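Home | Notebook | Editions | Readings | Contact

Hattar workshop notebook, November, translation table

Started at 11 with the long poem. Suha Bataineh read her draft of the second section aloud twice, once straight through and once stopping at every line break. The straight reading was better. Her line breaks follow the Arabic too closely and the English trips over them, so we ran four pairs of lines together and left the rest for now.

The word for "threshold" comes up again. Hussam Hakim wants "doorstep" because the poem is set in a house and the mother is sweeping. Suha says the grave is in it too. I wrote both in the margin. We keep "threshold" in the title and try "doorstep" in the body, then read it cold next time.

Page count for the Cliteo edition stands at 183 with facing text. The printer in Dullville has quoted for 100 copies. Notes go at the back, unnumbered.
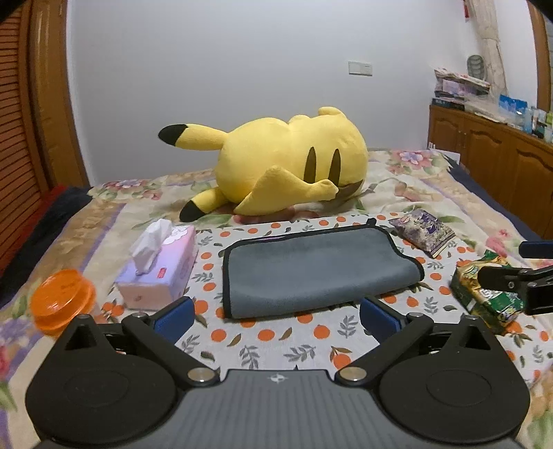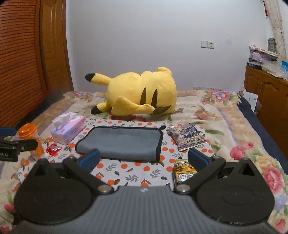
The refrain is still a problem. In the original it loses one word each time it returns — by the last stanza only the verb is left. English needs the pronoun, so ours ends on two words and the effect is weaker. Hussam suggested an imperative. It changes who is speaking, but it gets us down to one word. Suha will draft it that way and bring both.

To do: ask Trundent about the epigraph permission. Check the spelling of the village in section 2. Retype the last page, my corrections on it are unreadable.

3 comments | 7 shares

Recent entries
Reading the elegies aloud
Rhyme or no rhyme in the short songs
Proof corrections, first batch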